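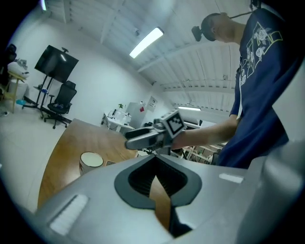

Which of the two hand-held grippers will the Testira lab keep using after June? The Drornix, most likely, though the older Bansal model is staying on the shelf as a backup and a few people are still very fond of it.

The lab has spent much of the spring comparing the pair on everyday table jobs – picking up a cup, moving it over, setting it down again without a bump – and the results were closer than anyone there had guessed. Each gripper was given 600 tries. The Drornix came through with 473 clean pickups and the Bansal with 400, and most of that gap came from small, flat things, which the Bansal's fingers tend to push along the tabletop before they get hold of them.

Comfort counted too, as you might expect with a tool people hold for an hour at a stretch. Testers liked the Bansal's lighter handle and said so often, while the Drornix drew some grumbling about its weight, mostly from those on the late afternoon shift.

Trultus, which makes the tracking software the lab uses with both tools, is now going through the recordings to see how well the wrist camera kept its place during quick turns. A second round, with softer finger pads and a taller table, is planned for the fall.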